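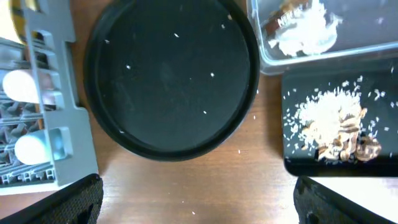
*Black tray, a few grains still on it. Rack at left, the rice in the clear container.*

Subject: Re: [Nandositz-kitchen] rice for the May supper, and washing up

Kristýna Vrabec wrote:

> Two questions before I write up the kitchen sheet. First, do we cook the
> rice that morning or the night before? Last year it was the night before
> and it came out of the fridge in one block. Second, the bowls. I'd like
> to stop using the paper ones but I don't want to be the person at the
> sink until 10 again.
>
> Also, did anybody bring back the long ladle from Stostudau?
>
> K.

Kristýna,

Morning, please. The night-before rice was fine to eat but it took two people with forks to break it up, and we were late putting it out. If we start the first pot when the hall opens and the second as soon as the burner is free, we have both done before people sit down. Use the short grain we got from Mitard. There's a bag and a half left in the tall cupboard, behind the flour.

The clear containers are good for holding it once it's cooked. Leave the lids off for a while or the top layer goes gummy. I'd keep them on the wood table next to the round black tray and do the portioning over the tray, so that what falls off the spoon lands there and not on the floor. Rice on that floor is miserable once it dries. Somebody should wipe the tray between rounds, it takes a few seconds.

On the bowls, I'm with you about the paper ones. We have over 200 of them left from the Ondrejka order and I'd save those for outdoors. For indoor suppers we can use what's in the cabinets if we wash in two goes – one after the soup and one at the end. The trouble last year was that everything landed at the sink at once.
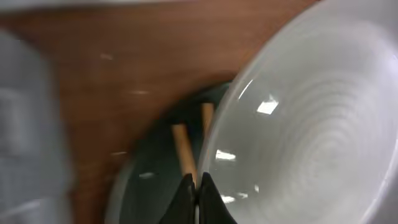
The big bowls should be washed first and on their own. They take up the whole sink, and if you leave them for last the water is already greasy and you end up running it again. Ridged ones need the brush, not the sponge, because starch sits in the grooves and you don't see it until the bowl is dry. Serving utensils can soak in one of the deep bowls while you do the rest, but only the heads. Anything with a wood handle should stay out of the water.

The gray rack is fine for cups and small plates. It's no good for the big bowls – they tip forward and take the cups with them. Put a towel on the counter and turn them upside down on that.

If you want names at the sink, put me down for the first wash. I can't stay for the second because I have to drive the tables back. I'd ask for 3 people at the end, two on towels.

I don't have the long ladle. It was in the box with the soup pot when we loaded up, and I haven't opened that box yet. I'll look when I'm over there next.

Can you put the rice amounts on the sheet in cups and not in grams? The scale needs a battery.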